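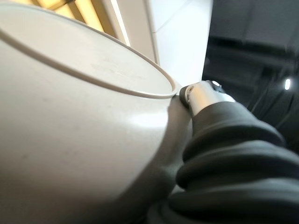
Should a small company spend its first automation budget on the robot arm?

Only a part of it. In my opinion the arm should be the last line you fill in on the budget sheet, and the first lines should be the gripper, the spare parts and the hours of the people who will make the thing work.

I have written purchase plans for Collton for six years, and before this I did the same work for a firm that packed kitchen goods. In both places I saw the same order of thinking. A manager visits a trade fair in February, comes home with a brochure, and asks for a price of an arm. The price arrives, it is lower than he feared, and the project is approved on this number. After that come the other numbers, one by one, and each of them must be explained to somebody who believed that the buying was finished.

My view is not very popular with sellers. When I asked Böttcher for an offer, I wrote that I wanted the gripping side priced first, with all the parts that touch the goods and all the parts that wear. They answered politely that usually it is done in the other direction. I know it is. A company can understand an arm: it has a reach and a maximum load, and two arms can be compared on one page. With a gripper you must first know what you want to lift, and many companies have never written this down.

Take a plastic bowl. A person picks it up by the rim without thinking. A machine meets a smooth curved wall, a narrow edge and a shape that is different from every side. If the bowls come stacked, you have a new problem, and if they come lying in a box in all directions, you have a much bigger one. Our first list at Collton said only "bowls, various". Candela Mateos from our packing hall sent it back to me with a sharp note, and she was right to do it. The second list had the sizes, the weights and the way each item arrives at the table, and it was this list that decided what we bought.

Then there are the small parts. Rubber gets old. End caps wear down, hoses crack, a sensor cable bends too many times in the same place. We put 600 euros a year for such things in the first plan, and I had to defend this line more than the price of the whole cell, which was many times larger. People accept a large sum for a machine they can see. They do not like a small sum for parts that sit in a drawer. But if the drawer is empty and the delivery time is three weeks, the machine stands still for three weeks, and the packing hall goes back to doing everything by hand with a shift plan that was made for fewer people.

I also ask for a separate line for trials, and here I disagree with my colleague Emiliano Campos, whom I respect very much. He thinks that trials belong to the seller, who should prove at his own cost that the product works. In theory I agree. In practice the seller makes his trial with clean new samples in his own building, under his own lamps. We paid a little over 3,000 euros to have a borrowed gripper in our hall for some weeks, with our goods and our dust, and I consider it the best money in the whole project. We changed the order after it. Emiliano says that we could have got it for nothing if we had waited, and perhaps this is true.

The software is a more difficult question for me. Navgate wanted a yearly fee for each station and Dresero wanted one payment at the start. Our accountant liked the yearly fee, as it does not need an investment decision. I liked the single payment, as I know what happens to yearly fees when the person who signed them leaves the company. I cannot say that one of them is always better. I only ask that the fee is written for the whole planned life of the machine and put next to the purchase price, in the same table and in letters of the same size.

Some readers will say that all this makes the first robot look too expensive, and that small companies will stop buying. Maybe a few will wait one more year. I would accept that. A cell that was bought too early and stands under a plastic cover in the corner also costs money, and after it the management does not want to hear the word robot for a long time. In my former firm we had such a corner. When I left, we were still paying for it.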